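ぶどうは、どうやってお店からおうちまで来るのでしょうか

ウルトコム食品学習館 こどものための読みもの(小学校中学年から)

この読みものでは、ぶどうの実のつくりと、ぶどうを入れる透明な容器のはたらきについて学びます。むずかしい漢字は、おうちの方や先生といっしょに読んでください。 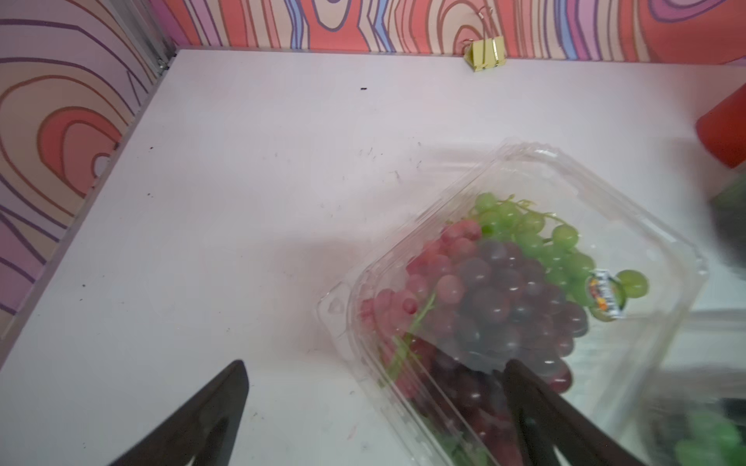
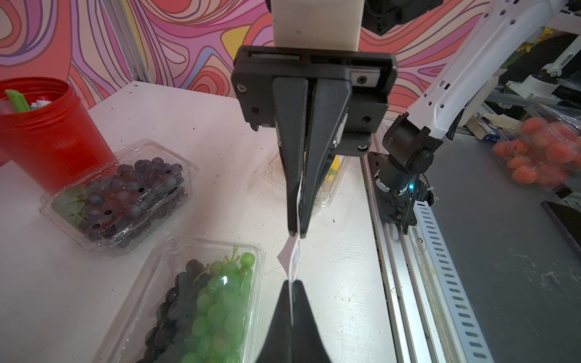 **ぶどうの皮についている白い粉は、洗い落とさなければならないものですか。**

白い粉は「ブルーム」とよばれ、ぶどうが自分でつくり出す、ろうのような成分です。実の水分がにげるのをふせぎ、雨をはじくはたらきがあります。食べても体に害はありません。ただし、皮にはほこりなどがついていることもありますので、食べる直前に水で洗いましょう。

## ぶどうの色について

ぶどうには、黒っぽいむらさき色のもの、赤いもの、黄緑色のものがあります。

むらさき色や赤色のもとになるのは、「アントシアニン」という色素です。この色素は、おもに皮にふくまれています。皮をむくと、中の実がうすい緑色をしている品種が多いのは、このためです。実が熟すにつれて色素がふえ、皮の色がだんだんこくなります。

黄緑色のぶどうは、熟してもアントシアニンをほとんどつくりません。緑色だからといって、まだ熟していないとはかぎりません。

## 房のつくり

ぶどうの実は、一つぶずつ細い柄で中心の太い軸につながっています。この軸を「穂軸」といいます。実に送られる水や養分は、穂軸を通ってとどけられます。

収穫したあとの穂軸は、実よりも早くかわきます。緑色をしていて張りのあるものは新しく、茶色くかわいたものは、収穫から日がたっていることが多いといわれています。お店で選ぶときの手がかりになります。

## 容器のはたらき

ぶどうの実はやわらかく、重いものがのるとつぶれてしまいます。また、房を持ち上げたときに、実が軸からはずれて落ちることもあります。ふたのついた容器は、実を外の力から守り、はずれた実がこぼれないようにします。

容器が透明であれば、ふたを開けなくても中の色や大きさをたしかめることができます。何人もの人が手でさわると、実がいたんだり、ブルームが落ちたりします。

容器には、あなのあいたものがあります。ぶどうは収穫されたあとも呼吸を続けており、水分を出しています。しめった空気がこもると、カビが生えやすくなります。あなは、空気を入れかえるためのものです。

容器のかべに、でこぼこした筋がついていることもあります。うすい板は曲がりやすいものですが、筋をつけると同じ厚さでも曲がりにくくなります。紙をじゃばらに折ると、じょうぶになるのと同じしくみです。

## おうちでの保存のしかた

1. 買ってきたら、いたんだ実がないかを見ます。つぶれた実やカビの生えた実は、取りのぞきます。
2. 洗わずに、冷蔵庫の野菜室に入れます。
3. 食べる分だけを取り出し、流水でやさしく洗います。
4. 残りは4日から5日のうちに食べましょう。

実を軸から切りはなして保存する方法もあります。そのときは、はさみで柄を少し残して切ります。引きぬくと皮にあながあき、そこからいたみやすくなります。はさみを使うときは、おとなの人といっしょに行ってください。

## 小さいお子さまがいるご家庭へ

ぶどうは丸くてすべりやすく、のどにつまる危険があります。小さいお子さまには、丸ごとあたえず、たてに4つに切り、かならずおとながそばで見守ってください。きょうだいに分けてあげるときも、先におとなに切ってもらいましょう。

## 調べてみましょう

- おうちやお店にある果物の容器には、あながあいていますか。いちごやミニトマトの容器ともくらべてみましょう。
- うすい紙を平らなまま2冊の本の間にわたしたときと、じゃばらに折ってわたしたときでは、どちらがたくさんの消しゴムをのせられるでしょうか。

結果は、表にまとめて記録しておきましょう。

**ことばの説明**

色素:ものに色をつけている成分。
品種:同じ種類の作物を、味や色、大きさなどの特ちょうで分けたもの。

ウルトコム食品学習館 学習資料 第6号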